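首页 厨房 浴室 储物 关于我们 联系
搜索本站…… 输入关键词

厨房图集:Tuvlow街的白色大理石纹台面

本站使用Cookie以改善浏览体验。继续浏览即表示同意。 接受 设置

这户人家在Dridport镇的Tuvlow街,厨房在一楼靠后院的一侧。翻新是去年冬天做的,我们Pedside负责台面和墙砖,柜子是房主另外找人打的。六月我们回去看过使用情况。

台面进深700毫米,比常见的深一些。房主Wendell Dvorak要求这个尺寸,他的几样电器全年放在台面上,后面还要排一行瓶罐,前面要留出切菜的位置。旧台面放完电器以后,砧板有一截悬在外面,切东西要用一只手按着板。

花色选的是白底灰纹,从Kincaid的样品册里挑的。当时在三块样板之间犹豫,另外两块一块是纯灰,一块带米黄色底。Dvorak把三块样板都带回家,在窗边放了一个星期,早晚各看一次,最后定了纹路最明显的这一块。他的太太起初想要纯灰,后来也同意了。墙上的小方砖是先定下来的,台面颜色跟着它走。

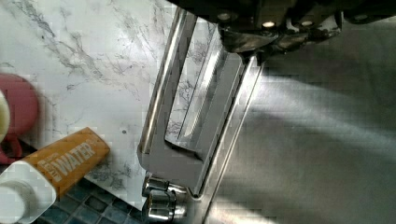
台面到头的地方接深蓝绿色的小方砖,左下角放着一支软管。
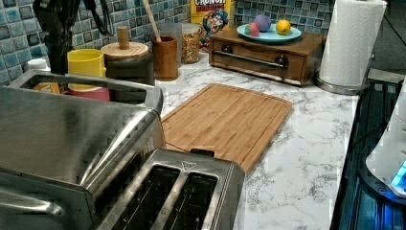 两片式吐司机,后面平放着竹砧板,墙上是青、蓝、灰混色的玻璃马赛克。
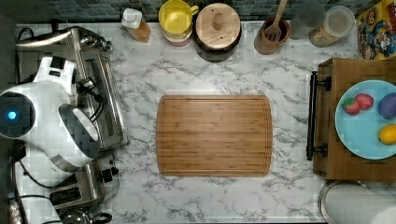 竹砧板在台面中间,瓶罐靠墙排成一行。

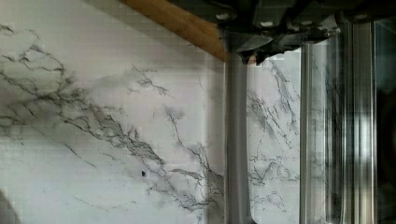

四张里都有白底灰纹的大理石花纹,最后一张纹路最密,上方是一条浅棕色木头。

关于纹路

样品册里的花纹和装好以后的花纹有差别,这一点每次都要跟客户说。样板只有巴掌大,看到的可能是一条细线,也可能是很密的一团。这户的纹路多数是斜的,有些地方分叉,有些地方淡下去几乎看不出。我们下料之前把整块板平放在仓库地上,请房主过来看,用胶带标出要避开和要保留的部分。Dvorak保留了一处分叉最多的,放弃了一处颜色发黄的。

白底容易显脏,深色的小点看得很清楚。有的人不喜欢这样,宁可选花一点的颜色,几天不擦也看不出来。Dvorak的看法相反,他说看得见才会去擦。平时用湿布加一点洗洁精,擦完再用干布过一遍。我们不建议用百洁布粗糙的那一面,也不建议把刚离火的锅直接放上去。

关于小方砖

墙砖用的是小方格玻璃马赛克,几种颜色混在一起,填缝用浅色。整张铺贴的时候要注意颜色分布,如果几张同色较多的挨在一起,远看会有一块深一块浅。我们铺之前先在地上摆了一遍,换过8张的位置,再上墙。填缝剂颜色试过两种,深灰的那种填上去以后格子不明显,墙面显得暗,就没有用。

小砖缝多,清洁比大砖费事。房主的做法是做完饭顺手擦一遍,每个月用旧牙刷刷一次靠近灶台的几排。从使用到现在,没有发现缝里发黑。靠水的那一段,台面与砖相接处打了透明的胶,六月回访时我们补了一小段。

关于台面上的东西

不锈钢的电器都放在同一侧,插座也在那边。烤箱、吐司机离得近,电线从后面走。做方案的时候我们提过在吊柜底下加一条带插孔的轨道,把线收起来,报价以后房主觉得不值。现在的线还是露在外面的,他说自己不在意。

竹砧板平时就平放在电器旁边,不收进柜子。板子四周有一圈导汁槽,切水果和番茄时汁水流不到台面上。竹板用完要冲洗,竖起来晾干再放平,长期压着湿的一面容易发霉。房主上一块板就是这样坏掉的。这块板的尺寸是照着台面进深挑的,放下去以后后面的瓶罐不用动,前面也还有放碗的地方。

靠墙的一行以常用的为主。杯子和碗叠着放,省一个位置。带木盖的深色圆罐、插着木铲的棕色陶瓷筒、两只透明玻璃罐依次往右排。其中一只玻璃罐里是颗粒状的干粮食,从外面能看见还剩多少。有客户问过这种开放摆法会不会显乱,我们的意见是控制在一行,不要前后叠两层。两层以后后面那层基本不会再拿,瓶底下的灰也擦不到。

排列的次序房主换过几回。最早是按高矮排的,从左到右越来越高,好看是好看,可是最常用的木铲被排到够不着的一头。后来按使用的次数排,做饭时伸手能拿到的放中间,其余往两边让。

尺寸和工期

台面进深:700毫米
墙面铺贴:小方格玻璃马赛克,浅色填缝
台面花色:白底灰纹,大理石纹
现场施工:3天,其中台面一天,墙砖两天
从量尺到完工:18天

量尺是在旧台面拆掉之前做的,拆完又复量了一次。靠后院那面墙不太直,两头相差8毫米,台面后缘按墙的实际走向切过,缝隙由墙砖盖住。这种老房子大多有同样的情况,只量一次就下料,装的时候多半要返工。水龙头的孔位也是复量之后才定下来,比图纸上往左移了一点。

房主事后提到的问题有两个。一是台面前沿的倒角偏小,手肘靠久了有点硌。这个在现场可以再磨,但要重新做一遍抛光,会有粉尘,他决定先不动。二是台面加深以后,矮一些的人够靠墙那行东西要探身,他太太把自己用的杯子挪到了靠前的位置。以后再有客户要700毫米的进深,我们会先请家里每个人在样板间里试着伸手拿一次。

Kincaid的这款花色目前仍可订,每批的底色略有不同,需要接着用在窗台或者岛台上的,请和台面一起下单。样板可以到Dridport的店里借,借一个星期,押金归还时退。

上一组:带木搁板的窄厨房 下一组:楼梯下的储物间

订阅我们的邮件,每月收到一组新图集。 输入邮箱 订阅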